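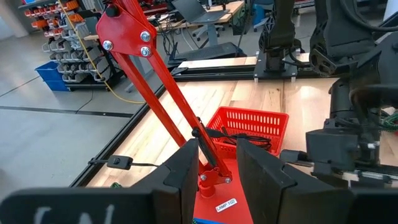
Bench 2, cable sorting, lamp in the middle. Thread on what has changed for the staff.

1/ We refurbish and re-kit small electrical goods. A large part of that is cable: leads come back in a heap and have to go out in the right basket. Until December that was done by hand, by everyone, whenever there was a gap in the day.

2/ It is now partly done by a two-arm bench. I write the work instructions for it, so I get asked what it does to people's jobs. These are my notes after the first 200 logged shifts.

3/ Task as written: take a cable from the table, put it in the red basket or the blue one, leave the lamp standing. The lamp stays on the bench because real benches have things in the way, and because the person on the next shift may want the light.

4/ What moved first was the rota. Sorting used to be nobody's named job and so it appeared on no sheet. It now has a named attendant for each shift. The hours were always being spent, but they were invisible. Two supervisors were surprised by the total. The bench staff were not.

5/ An attendant's shift is mostly resets. Cables back on the table, baskets back beside the lamp base, check the lamp's own lead is clear of the arms, start, watch, log. It is lighter on the hands than untangling. It is heavier on attention, and people report being tired in a different way at the end. 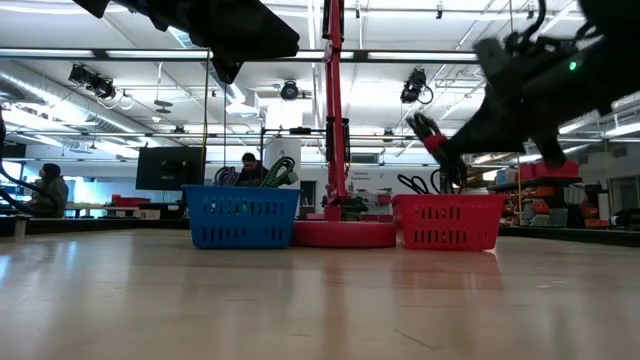 6/ We cut the attendant stint to 40 minutes in response. Before that it was whatever was left of the morning. Error entries in the log got longer and more useful after the change, which I take as a better sign than the error count itself.

7/ Coiled leads are still the hard case. A straight lead has an obvious place to grip. A coil shifts when you touch one side of it, and the connector end goes wherever it likes. Our written procedure for coils ran to 9 steps. The attendants got it down to 6 by laying the cable out differently at the start.

8/ That is worth recording. The best improvement so far came from the people resetting the table. It cost nothing and needed no new software. It also took three weeks to reach me, as there was no box for it on the log sheet. There is one now.

9/ Balakrishnan Amin raised the pay question at the first review. If attending the bench needs training and a sign-off, it is a skill and should be graded as one. Agreed in principle. The grade was published on 13/05/2023. The back pay is still being argued over and I have no useful news on it.

10/ Things that got worse. Conversation, for one. Hand sorting was done in pairs, and that is how new starters learned which lead belonged to which product. An attendant works alone for most of a stint. We have put new starters on a paired stint for their first month — a patch, and it costs hours.

11/ Also floor space. The bench needs clear access on every side for resets, and leads across the floor are a standing item at the safety walk. They get taped or rerouted, then somebody adds another one.
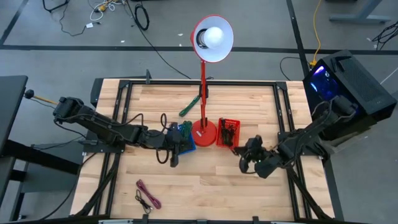

Storkska Refurbishment — Process & Methods, Bench Team

12/ Several of you asked about the Ladier line. That is a separate job (packing, fixed parts, no loose cable) and the lessons do not carry over well. Packing staff had one routine replaced by another. Bench staff had an informal task turned into a formal one, and most of the friction came from that.

13/ On numbers of posts: none lost on the bench, none added. Two people asked to move off it and did. One asked to move on to it from goods-in, and she now writes most of the reset notes.

14/ The log sheet is a plain table. Start, stop, what was on the table, what went in which basket, anything touched by hand, free comment. Dedex asked for something with drop-down menus. We tried it for a fortnight and the free comments dried up, so we went back to the plain one.

15/ Next is mixed batches with the Iyer returns, where the leads arrive bagged. Somebody has to open the bags. That somebody is currently the attendant, inside the same 40 minutes, and I do not think it fits. I have asked for it to be timed separately before it is written into the instruction.

16/ Replies open. If you run a similar bench, I would like to know how long your stints are and who decided.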